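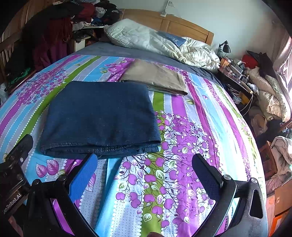

Who signs off the evidence room check at Gretside precinct? The shift supervisor, before the 3 pm handover, with a second officer as witness.

1. Door log. Complete on paper. I'd like to see it match the key card record – it didn't in October.

2. Sealed bags. 3 had no initials. "Will be fixed," says Mathew. We heard that last time.

3. Cash safe. $4000 listed, $2000 found. The rest is supposedly at the Deren office. No receipt shown. 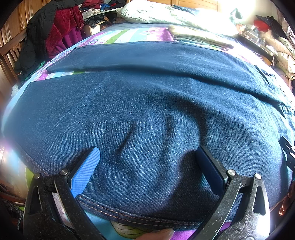
4. Firearms locker. Locked. Spare key still in an open drawer. Fail.

Checked by Ese Onyeka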